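Chepkoech Minja records choirs in cold buildings, and has opinions about heating. "Turn it off an hour before," she says. "The singers will hate you, but pipes tick, and they always tick in the quiet bit."

We are in the kitchen at Nedow, her studio in Drurnberg, which is also the vocal booth when the fridge is unplugged. Her latest job was the Pukstead chapel album: 8 singers, two microphones and 156 takes, most of them ruined by a rookery.

Why only two? "I own more. I used to put them all up in March, when I was keen, then spend the summer muting them." She prefers one spaced pair, well back, and moves the altos instead. "Altos are easier to move than stands — they have legs and they listen."

She doesn't add reverb, except when she does. "The second track has a bit. The chapel had carpet in it by then. I'm not proud."

Next comes a solo harp record for the Nzioka label, if the harp fits up the stairs.
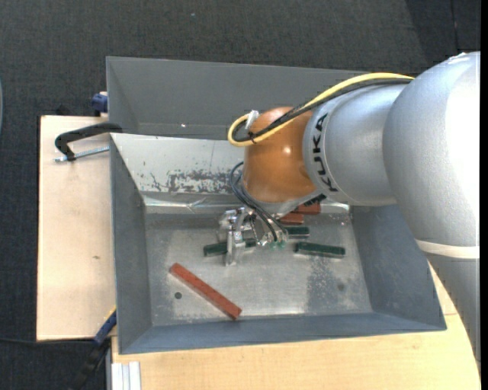
Graham: we tried the spaced pair on our choir and lost the basses completely. How far back does she mean?

Comments (2)

petra_k: Rooks are worse than pipes. You can't bleed a rook.

Contact | © Nedow | Back to top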